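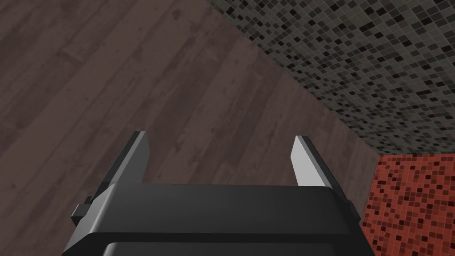

Thank you cards for the police. Fine. I have signed two of them this year, one at the library and one at the chip shop in Juncombe, and I meant it both times. But a card is cheap and I think we are using them to get out of something dearer.

The front counter at Juncombe station shut in April. It had been open 82 hours a week when I moved here, then 60, then mornings only, then a yellow phone on the outside wall. I've used the phone. It rang for ages and then a very polite man in another county asked me to spell Juncombe. Twice.

What did people do about it? A petition, 1182 names, which is good going for a town this size. Then the summer fair came round and there was a stall for saying thanks to our officers, with biscuits, and the petition sort of went quiet. As if the two things cancelled out. They don't.

I talked to one of our constables at that stall. Nice woman, tired. She'd come off a night shift covering us, Dallell and everything out to the Flindberg estate. There were 3 of them on. Three, for all that road. She took a biscuit and said it was kind of people, and I beleive she meant it, but what she wanted was a fourth person in the car park at two in the morning. And a heater that works, she said. The one in the locker room has been reported since before Christmas.

So here's my gripe. Gratitude is lovely but it shouldn't be where we stop. If you can queue for a cake stall you can write to the county and ask why Dallell gets a counter and we get a phone. (Dallell people, I'm not after yours. Keep it.) You can turn up to the Ursu Hall meetings, which are dull, yes, and the chairs are awful. Last one had more officers in it than residents.

I know the answer that comes back. Budgets, online reporting, most people prefer the website. Do they? My neighbour hasn't got a computer. She had her shed broken into and told the postman.

And some will say that moaning about the service is an insult to those who do the job. I'd say it's the oposite. You don't praise a nurse and then shrug when they shut the ward.

Sign the card by all means. Then write the letter. Next Ursu Hall meeting starts at seven, side door, the front one sticks.

07/07/2018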